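FOR IMMEDIATE RELEASE
2/16/24

Plulora opens its equipment planning worksheet to small shops thinking about a robot arm

PUNAU - Hi, Lalit Kanaujia here. I handle equipment planning at Plulora, and I was asked to write this one myself, so please forgive the lack of a polished quote from upper management. The news is simple: as of today, the worksheet we use to plan and budget our own robot work cells is free for any small business, school or workshop that wants it. We call it Cleketano, and it has been living on my laptop long enough.

A little background. Every month I get calls from folks who want to buy an arm. They've picked one out, they've got a price, and they want to know if it's a good price. I usually ask them what's going to be on the table. Then it gets quiet! What are you picking up, how wide is it, does it roll, does it squash, where does it go when you're done with it? Those questions decide the fingers, the fingers decide a good part of the bill, and most people get to them after they've already signed for the arm.

I did the same thing on my first cell, by the way. I bought the arm, I bought the stand, and I had one line in the budget that said "misc." Misc ended up covering finger pads, cables, brackets, a table that was the right height, and a second table because the first one wasn't. I'm still a bit sore about that table.

So Cleketano starts from the other end. Page one is a list of objects. You write down the things you want handled, the heaviest and the softest, and the awkward ones with handles sticking out. Page two is the work surface and the containers. Money doesn't show up until page three, and by then you know what you're shopping for. It works for one arm or a pair, and there's a column for each so you can see what the second one really adds (cabling and floor space, mostly, plus your own time).

We built it around our sorting and tidying work at the Punau shop, with kitchen things and groceries, the kind of mixed load that makes a finger choice hard. A pot and a roll of candy don't want the same grip, and if you can only afford one set of fingers you'd better know which of them matters more to you.
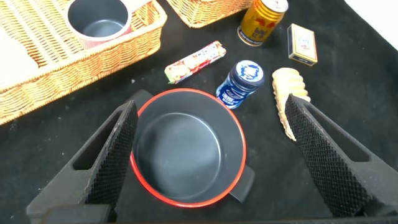
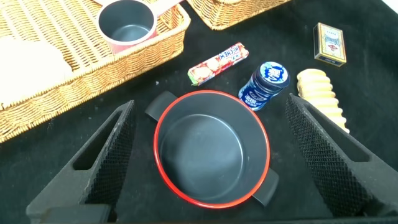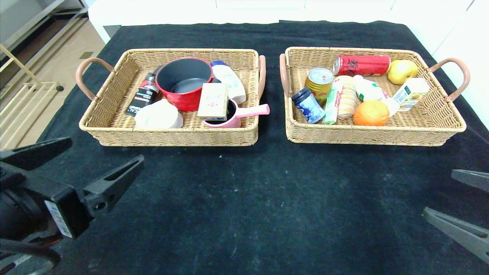
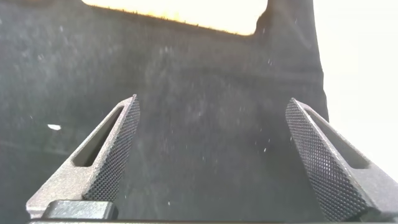 Grippers and tabletop at Plulora, Punau. Third picture: the two baskets with kitchen and household items on the left, food and drink on the right.

Now for the numbers, and I'll keep this short. The worksheet asks you to set aside $849 before you do anything else. I call that the table money. It's for the surface, the baskets or bins, the objects themselves and a first round of spare pads, and it stays separate from the arm quote. You can raise it if your parts are expensive. Please don't lower it! Every time I've seen a plan go sideways it was small stuff like this that got squeezed to make room for a bigger arm.

Pads deserve a word of their own. If you buy textured ones, put replacements in the budget from the start, as a yearly item. Same goes for cloth if you cover your table. I like a dark cloth, personally, but it shows every bit of lint, and somebody has to own a lint roller and use it. There's a line for that too. People laugh at the lint roller line and then they fill it in.

The section I'm proudest of is the one on waiting. It has you write down the delivery time you were quoted for each piece, then sort them, so you can see what's going to be sitting in a box while you wait for a bracket. We borrowed the idea from our friends at Ongart, who plan packing lines and have been doing this far longer than we have. They read an early draft and sent it back with a lot of red ink, for which I thank them. The part about leasing is almost entirely their doing. If you're not sure you'll still want the same setup next year, read that part before you talk to a seller.

What Cleketano won't do is tell you which arm to buy. I get asked that a lot, and I'd be guessing. It won't work out your payback for you either. There's a blank page for it with some prompts, and you'll need your own hours and your own wages to fill it in.

We're printing 1000 paper copies for people who like to plan with a pencil (I'm one of them), and the file version can be had by anyone who asks. No sign-up, no sales call afterward. If you do want to talk, I run an open table session at the Punau shop where you bring a bag of whatever you need handled and we go through page one together. Bring the weird stuff. Bring the thing you think can't be picked up, I love those.

A revised edition is planned for July. I'd like it to have real notes from real shops in it, so if you use the worksheet and a line is missing, or a line is silly, write to me and say so. I already know the page on floor space is too cramped and that the boxes on page two are too small for normal handwriting.

About Plulora
Plulora plans and sets up small robot work cells for handling everyday goods. The company is based in Punau.

Contact
Lalit Kanaujia, equipment planning, Plulora
Ask for the Cleketano worksheet, paper or file, and say which one you'd like.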